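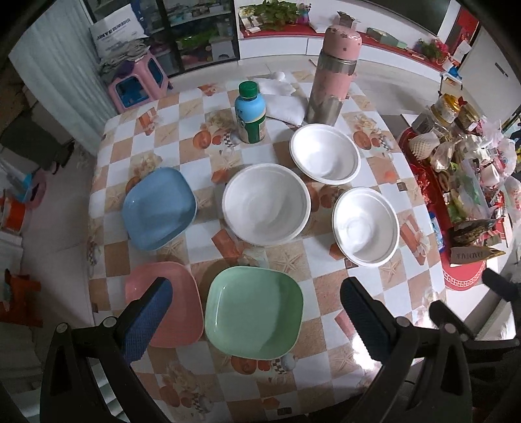 Kairys held an open day at its Ustville office in October, and I went along to find out whether its post scheduling app is any better than the free ones. The firm makes Castska, which queues photos and short videos and sends them to several social accounts at once.

The tour took in two rooms and a lot of slides. We were told that 177 small shops had tried the new version. How many were still using it a month later was a question the presenter promised to come back to, and didn't.

The demo itself was fine. A video was cropped, captioned and queued in a couple of minutes. When I asked to try it on my own phone, over the office wifi, the same job stalled twice. I was told this was down to the guest network. Maybe so.

There was also a talk on "best times to post", based on 303 accounts. Fair enough, but all of them belonged to paying customers, and I'd want to see the figures for people who post whenever they remember to.

Prices weren't on any slide. The free plan puts a watermark on videos, and you have to ask before anyone mentions it.

Getting there: the bus from Sturkositz stops outside, and parking is poor. Doors opened at 10am and the coffee had run out by eleven. I've kept the trial on my phone for now, with notifications off.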